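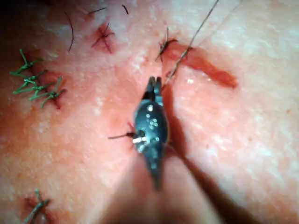 Reading time: 7 minutes

The arm is the cheap part. I realize this is a strange thing to say about the line on the spreadsheet with the most zeros in it, but the arm gets bought once, with a grant or a grown-up's signature, and after that it stays bought. Everything else on a suturing bench gets bought again and again, usually by you, usually with the good shipping option.

What follows is how we plan purchases for the robotic suturing bench at Norkgate. It's a small shop with two sinks and one good chair. Larger places will have a purchasing office to argue with, and may skip to the part about spares.

Start with the stitch and work backward

Before you open a catalog, write down one stitch from beginning to end. Pick up the needle, place it, drive it, let go, pick it up on the other side, pull the thread through, tie, cut. Next to each step write what touches what. You'll finish with a page that looks like a recipe written by a nervous person, and it is the most useful planning document you will own. Ours has a coffee ring on it and has outlived two budgets.

The page tells you things a salesman won't bring up. Ours told us we had no plan for the cutting step. We had priced two needle drivers, a camera, a controller and a very handsome cart, and nothing whatever to cut thread with. Scissors went on the order in February, at rush rates.

Buy tips as if they were sandpaper

Instrument tips wear. The jaws stop meeting cleanly, the joint gets a bit of slack in it, and one morning the needle starts rolling in the grip when it never did before. You can spend a week tuning software around a tired pair of jaws. I have. It was a good week's work and all of it went in the trash when we put a fresh tip on.

So treat tips as a consumable and give them their own line. We keep a card taped inside the cabinet door and make a pencil mark for each session a tip does. After 60 sessions it goes in the practice drawer, whatever it looks like. Your number will be different. Pick one before you need it, when you're still capable of being fair.

Ask the seller whether the tip can be changed by you, on your bench, with tools you already have. Then ask to see it done. Our first set, from a firm called Grillel, came with a changing tool that was sold separately, in the sense that we found out separately.

Thread is a color decision first

Choose thread color for the surface you're working on and the cameras you're working with, and only then worry about brand and price. Fine pale brown thread over skin is a lovely thing to lose. The green knots in the row at the left of the picture up top can be told from the dark ones at a glance, and if you plan to go back over a day's work, that glance is worth money.

Buy two colors at least. Use one for one job and the other for the next, and write down which was which on the same day. Memory is free but look at the quality.

Get the box with the shorter strands if there's a choice. Long strands look thrifty on paper. On the bench they find every hinge and cable within reach and go around it, and the minutes you spend getting them back out will eat the savings by lunch.

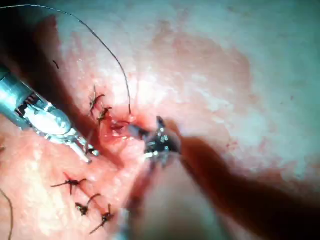 Ava Peixoto

Count instruments in crowds

A catalog photo shows one instrument, alone, on white. Work looks more like the picture above, with a silver shaft coming in from one side, a dark one from the other, and the place they both want to be is a small red opening with a thread running down to it. Before buying a second instrument, or a third, check that the ones you have can reach the same spot without leaning on each other.

You can do this for nothing. Cut the shafts out of cardboard tube at full width and tape them to yardsticks, then get two people to hold them over a shoebox and try to meet in the middle. You'll feel silly. You'll also discover that the wider shaft blocks the view from the side where you were going to mount the camera, and you'll discover it before the invoice.

Shafts throw shadows too. A single bright lamp gives you a bright patch and a dark patch, and the dark patch follows the instrument wherever it goes, like a dog. Put money aside for a second light with an arm that stays where you leave it. Cheap arms sag. Hang a can of soup on the end in the store if they'll let you.

Polished metal is the other lighting expense. It's easy to clean and it glares. If your software has to find the tip by looking, ask for a dull finish or at least borrow one of each and compare them wet, under your own lamps, before committing. Wet tissue will be doing its share of the glaring already.

The boring shelf

We have one shelf for things that are not interesting, and it has its own budget of $882 a year. I can't defend the figure. It's what was left one year after the interesting things, and it worked, so we kept it. On it:

Gloves in the two sizes people wear, and none in the size that comes free with the order.
Needles, more than you think.
Trays with a lip.
Absorbent pads.
Lens wipes, the proper kind. Shirt tails are not the proper kind.
Labels that survive a wet hand, and the pen that goes with them.
A sharps container, plus the next sharps container.

That last one deserves its own sentence. Full sharps containers always fill up on a day when the new one is on backorder, and then a five-figure robot stands idle for want of a plastic tub. Order when you open one, never when you close one.

Waste pickup is a cost as well, and it belongs in the plan from the first month. If you work on tissue, find out how it has to be stored and who takes it away before any arrives. The fridge you need for it is a separate fridge. Please let it be a separate fridge.

What to ask before you sign

I send the same short email to every seller, and I give them 48 hours. A slow answer before the sale is about as fast as you'll ever see.

What breaks first? A good seller knows and will tell you cheerfully. A seller who says nothing breaks has not been reading his own mail.

How is it cleaned, with what, and how many times before the warranty gets nervous?

Does it need a yearly license, and what does it do on the day the license runs out? One system we looked at went into a "safe state," a phrase covering everything from a polite message to a thousand-pound paperweight.

Can we keep the recordings in an ordinary format, on our own drives? Drives are another line, by the way. Whatever you've allowed for storage, double it, then go and lie down.

Who will train us, and will they come back? The first training visit is spent finding the outlets. The second is the one where you learn something. Pay for the second.

Time is on the invoice too

Budget setup time the way you budget parts. Our bench takes 40 minutes to make ready when everything is where it should be, which happens on alternate blue moons. Cleanup is longer. If your plan says four work sessions a day, it was written by someone who goes home before cleanup.

Leave a gap in the calendar after delivery as well. New equipment needs a spell of being poked at by people who aren't in a hurry. Practice on foam, then on something that tears like the real thing, and only then on the material you paid for. Foam is very forgiving and will give you opinions of yourself that the next material takes back.

A word on used gear

Used arms can be a fine buy. Used instruments, I'd leave alone unless you can see their history written down. The motors and the frame age slowly and complain loudly. A small wristed tip ages quickly and says nothing.

If you do go used, ask for the controller, the cables and the foot pedal in the same shipment, and have every one of them named on the receipt. We once bought a bargain without its pedal. The pedal, when located, had been priced by somebody who knew we had already bought the bargain.

And keep the crates. They take up half the storage room and everybody hates them, and the first time something has to go back for service you'll be charged for new ones if you don't have them. Ours are stacked behind the door with the soup can on top.

Posted 31 January 2022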